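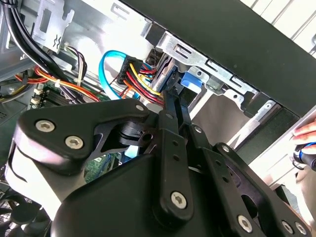
By Ilke Varonde

My aunt kept her computer under the kitchen table in Tumton, where it warmed her feet. When she moved to the home by the river she could not bring it, and she asked me on the telephone whether I would take out what was inside.

"The photographs?" I asked.

"Whatever is inside," she said.

I carried it up to my room in December and put it on the table by the window. It was heavier than I had expected. The side of the case did not want to come off. I pushed and pulled it for a long time, and then I read on a forum for owners of old Groka machines that one must first push down and only after that slide. It came away with a noise like a drawer full of spoons.

I had never looked inside a computer before. I had imagined something clean and a little cold, and what I found was closer to the cupboard under a sink, with cables going behind other cables. In the bay for the drives there was a latch of bright blue plastic, the only thing in there which seemed to be made for a person to touch. I put my finger on it and did not press.

My aunt had worked for twenty-six years at the Welurix office, in the department of letters. People wrote to complain about their heaters and she wrote back. She told me once that she had answered 4000 letters in one winter, and that in every one she had put the word "warm" somewhere, as a joke with herself. I did not believe the number but I believed the joke.

I pressed the latch and the drive moved toward me, only a little. I pulled it the rest of the way and connected it to my own computer with a cable I had bought for this. Then I went to make tea -- I did not want to be sitting there when it opened.

There were 259 files and no photographs. They were letters, but they were not for Welurix. Each one began "Dear Sir or Madam" and after that came the things of her day. The bus to Tanguy was late. The neighbor had painted his fence and regretted it. She had eaten a pear standing up. At the bottom of every letter was the same sentence, "We hope this finds you warm," and then her full name and her old title.

I read 40 of them before the tea was cold. In the afternoon I turned the case over to look for anything I had missed, a card, a note, a key. People do hide keys.
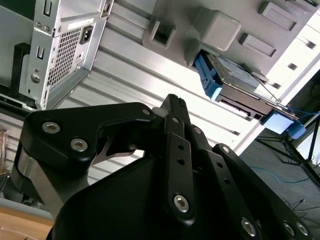
The case turned over, with the power supply in its corner.

I found only dust, and one screw that did not belong to any hole I could see. I kept the screw in a saucer.

At six she telephoned. I could hear a television behind her, and somebody laughing at it.

"Did you get it open?" she asked.

"Yes. You have to push down first."

"And was there something?"

I looked at the window, which was dark already. I wanted to ask her who was the Sir, and who was the Madam, and if they had ever written back.

"There were some letters," I said.

"Oh, those," said my aunt. "You can answer them if you like. I never had the time."

So I sat down and opened a new page. I wrote "Dear Madam," and then that it was snowing a little, and that her latch was blue.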